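Delorme table-top arm with Clano software: can it do the chores yet?

Home and workshop machines – long review
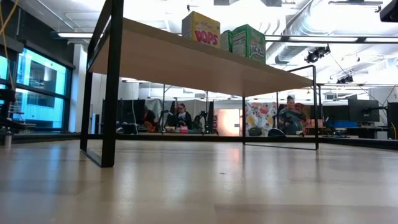

Cereal boxes up on the shelf, with two more arms at the desks behind.

Putting the shopping away is a dull job and a fair test. A box of cereal is light, has flat sides and does not mind being dropped. If a machine cannot manage that, I would not give it the glasses. So cereal is where I started with the Delorme arm, and I kept going back to it between the harder jobs.

The arm is sold as a bench model that clamps to a table. It comes with a two-finger gripper, a power supply, one camera on a stalk and a year of the Clano software, which does the seeing and the planning. You need your own computer. The clamp is good and did not work loose. The power lead is too short, and I ended up with an extension under the table where I kept kicking it.

Setting up took most of an afternoon. The printed guide covers the bolts and the wiring well, then sends you to a web page for everything else. You show the arm where the table is, then where the shelf is, by moving it by hand and pressing a button at each corner. If you shift the shelf afterwards you have to do it all again. I did this 5 times before I put tape down for the feet.

Cereal boxes

I asked for 125 goes at lifting a box from the table and standing it on the shelf. It got the box up there and upright on 107 of them, leaving 18 failures. Most of those were the same fault: the bottom edge of the box caught the front of the shelf board and the gripper carried on pushing. A person would feel that and lift a little. The arm does feel it, in that it stops when the force gets too high, but then it sits and waits for you to press a button.

Full boxes went better than half-empty ones. A half-empty box gives when it is squeezed, and the bag inside slides about. Narrow boxes were easy. Large ones had to be taken by the thin side, and if the box was lying flat on the table the arm had no way of picking it up at all. I had to stand it up first, which rather defeats the purpose.

It is slow. One box took around half a minute from start to finish. I can put away a whole bag of shopping in that time.

Other jobs

Mugs were fine if the handle faced the right way. Tins were the best of the lot, as they are stiff and all one shape. Bags of rice were hopeless. Wiping the table worked in the sense that the cloth went back and forth, but the arm pushed crumbs to the far end and left them there. Folding tea towels is on the list of features. I got one decent fold and then a long run of lumps, and gave up.

For small workshop jobs it makes more sense. Moving parts from a tray to a jig, always the same part and always the same tray, is something it will do for hours. I left it on that all morning and came back to a full rack and no complaints. I would happily use it for this. You could say the same of much older and simpler machines, though, and the Clano software adds little when nothing on the table ever changes.

How it compares

I have also used the Keltska arm, which is heavier and stronger and has a better gripper with soft pads. It made fewer mistakes with the soft packets. It is also noisy, and the makers charge extra for the camera. The Delorme is easier to live with on a shared table. If your work is mainly tins, jars and boxes, I would take the Delorme. For anything floppy the Keltska is ahead, but still not good enough to leave alone.

There is an add-on called Drulonum that lets you teach the arm a new job by guiding it through by hand. It helped with the shelf edge problem once I had shown it plenty of lifts. The makers suggest up to 1,000 for a difficult job. I stopped well short of that, as my wrist had had enough.

Verdict

As a kitchen helper, no. It needs a tidy table, a fixed shelf and somebody standing by, and by then you may as well do the job yourself. As a bench tool for steady, repeated work, or for a class or club that wants to learn how these things are taught, it is well made and I had no breakdowns.

Good: solid clamp, quiet, very steady on repeat jobs, gentle with boxes.
Bad: short lead, slow, cannot pick up flat items, stops dead after every bump.

Score: three out of five for the workshop, one for the home. A software update is due in September and I will run the cereal boxes again then.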